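메일링 리스트 > 동네 축구 모임 Gela > 장비·유니폼 > 답글: 빨간 옷 개는 방법

Erick Ondieki 님이 쓴 글:
> 토요일 경기 끝나고 빨간 옷을 나눠 가져가서 빨기로 했는데,
> 개는 방법이 사람마다 달라서 가방에 넣으면 높이가 안 맞습니다.
> 흰 부분에 물이 드는 것도 걱정입니다.
> 세탁 온도와 개는 순서를 정해 주시면 따르겠습니다.

에릭 님, 안녕하세요. 제가 쓰는 방법을 적습니다.

세탁은 찬물에 뒤집어서 합니다. 첫 세탁 때는 빨간 옷만 따로 돌리세요. 건조기는 쓰지 않습니다. 작년에 Hemwood에서 맞춘 옷은 건조기에 한 번 넣었다가 줄무늬 쪽이 오그라들었습니다.

개는 자리는 식탁보다 천을 씌운 넓은 쿠션이 낫습니다. 식탁에서는 옷이 자꾸 미끄러집니다. 대신 보풀이 묻으니 먼저 한 번 털어 주세요.
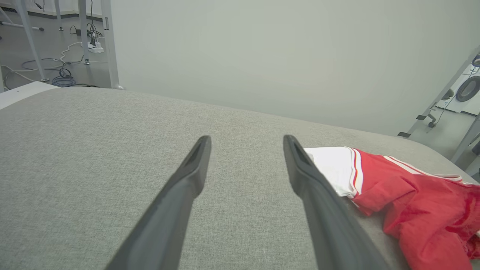
옷은 한 벌씩 올려놓고 뭉친 곳부터 폅니다. 쌓아 둔 채로 개면 아래쪽에 주름이 잡힙니다. 앞면이 아래로 가게 놓고 어깨선을 맞춘 다음 몸통을 세로로 삼등분해서 접습니다.

소매는 몸통을 접기 전에 정리합니다. 흰 소맷단 끝을 잡고 바깥으로 당겨서 편 뒤 몸통 쪽으로 넘기면 됩니다. 소매 중간을 잡으면 단이 안으로 말려 들어갑니다.

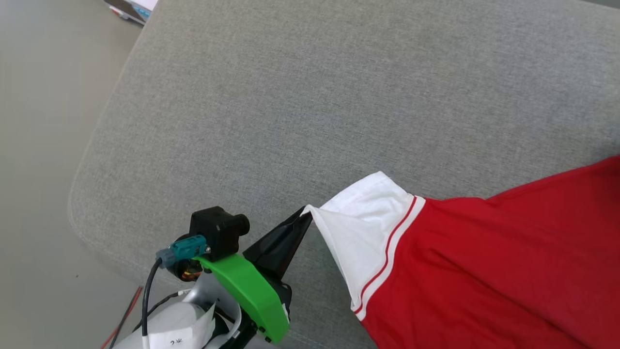

몸통은 아래에서 위로 두 번 접습니다. 다 접었을 때 목 부분이 위로 오게 해 주세요. 등번호는 보이지 않아도 됩니다. 번호표는 가방 겉주머니에 따로 있습니다.

물이 드는 문제는 대부분 젖은 채로 겹쳐 둘 때 생깁니다. 빨간 천과 흰 천이 붙은 경계, 특히 가는 줄이 있는 쪽은 두꺼워서 늦게 마릅니다. 손으로 눌러 보고 축축하면 더 널어 두세요.

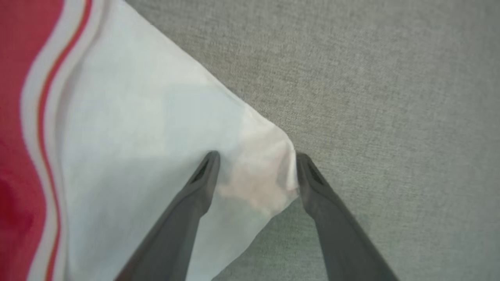

이미 물이 든 옷은 다리지 말고 저한테 주세요. 열이 닿으면 잘 안 빠집니다. Whitfield 세탁소에 맡기면 한 벌에 4,000원이고, 비용은 회비에서 냅니다. 비닐에 넣어 오는 분들이 있는데 비닐은 빼고 주세요.

가방은 Paavo Tuominen 님 댁에 있습니다. 저녁 여덟 시 전에 가져다 놓으면 됩니다. 양말은 이번에도 각자 보관합니다.

문의: 모임 게시판 장비 담당 | © 동네 축구 모임 Gela | 맨 위로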